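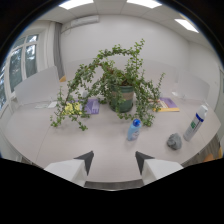

How I clean up a leggy jade plant

I put this job off all spring. My jade lives at the office, where it gets light from one side only and gets watered by whoever feels sorry for it, and over the years it went from a tidy little bush to something with arms. One stem goes up, over and back down to the table. If yours has gone the same way, set aside an hour and don't panic, because these plants forgive almost anything!

What you need
A spray bottle of plain water
A soft cloth you don't mind getting dirty
Sharp scissors or small pruners
Rubbing alcohol for the blades
A small pot of gritty mix for the cuttings

Step 1: Give it room
Move the plant to the biggest table you can find. I put mine in the middle of our white meeting table, which meant shoving folders out of the way (sorry, Thanasis). You want to be able to walk around it, and long stems snap if they get pushed up against a wall. Lift from the pot, never from the stems.

Step 2: Wipe the leaves
Dust builds up on a jade faster than you'd think. Mist the cloth, hold each cluster from underneath with your other hand and wipe gently. Some leaves will drop. Keep them, they root too. Skip the leaf shine sprays – I tried one from Skanier years ago and the leaves were sticky for weeks.

Step 3: Look before you cut
I walk around it a few times and decide which stems are pulling the plant over. On mine it's the long one on the left, plus a couple that trail down the side of the pot. The stems going straight up can stay. Don't take off more than a quarter of the plant in one go.

Step 4: Make the cuts
Wipe the blades with alcohol. Find one of the rings on the stem, where a pair of leaves used to be, and cut just above it. New shoots usually come from that ring, often two of them, so that's how you get bushiness back. If a really long arm makes you nervous, shorten it by half now and do the rest in September. I like the drama of mine, so I'm only taking the tip.

Step 5: Let the cuttings dry
Leave them on a sheet of paper out of the sun until the cut ends have sealed over, usually a few days. Then stick them in the gritty mix and wait a week before you water. I once had 9 cuttings going on the windowsill and lost only one, to the cleaner's elbow.

Step 6: Put it back, but turned
Set the pot down with the thin side facing the window, and give it a quarter turn every time you water. If the pot has a fabric wrap like burlap around it, slip that off before watering or it'll stay damp and smell. Water only when the soil is dry all the way down – I use a chopstick to check.

Next up is repotting, once I've found a heavier pot.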